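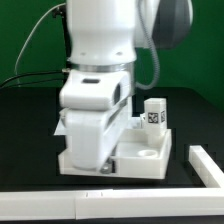 A flat white tray on a dark tabletop

Home Topics Household Index

Tray
May | Tariq Orakzai

A tray is a shallow, flat-bottomed carrier for food, drink or small goods. The often repeated claim that the raised rim was first made in Iltdale rests on one undated shop bill, and few writers now accept it. Makers' claims deserve similar care. Brollitz said its tea tray could hold 10 full cups, but gave no cup size. The Memon catalogue lists 256 patterns, many of them the same tray in another colour.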